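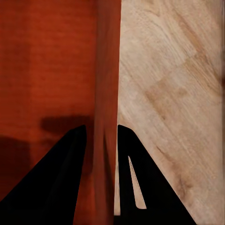 Work on the arm

The small grant from the Clerkcombe fund went on the gripper and its drive, and that part of the home robot is now working in simulation. We model everything there first, in a rendered house, before cutting any parts at the shared workshop in Clesgate. The two black fingers are modelled at full size, one with a long slot through it to save weight. Lining them up on the join between two pieces of wood has been our main exercise since September, as a drawer front or a cupboard edge asks for the same thing. The latest set was 300 attempts, of which 186 ended with the fingers where we wanted them. Most of the misses were on dark, glossy wood.

Sânziana Ene rewrote the approach routine and it is slower but steadier. The Zamfir motor board arrived with a faulty connector and went back — the replacement is on the bench and has run for 8 hours without a fault.
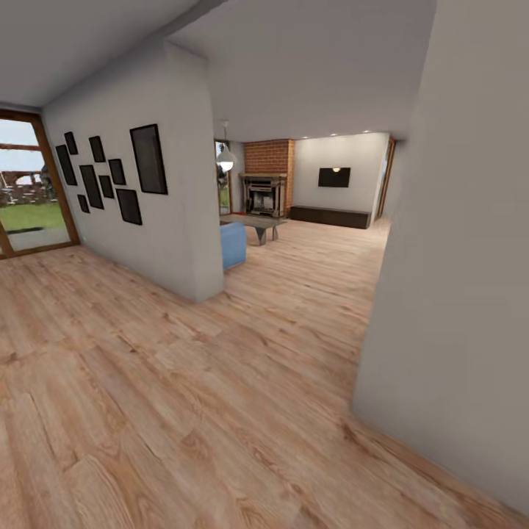 Moving the base from room to room is the part that is behind. Proker, our name for the wheeled base, still drifts when it follows a long wall. The passage into the living room, with the grey wall on one side and the picture wall on the other, is now our standard test run. The plank floor carries on through to the fireplace, so there is no threshold to deal with on that route, and a second run with a door sill will be added later.

Still to do

Print the finger pads in the softer material.
Fit the bump switches to the base.
Order 2 spare belts.

We are within budget apart from the return postage on the board.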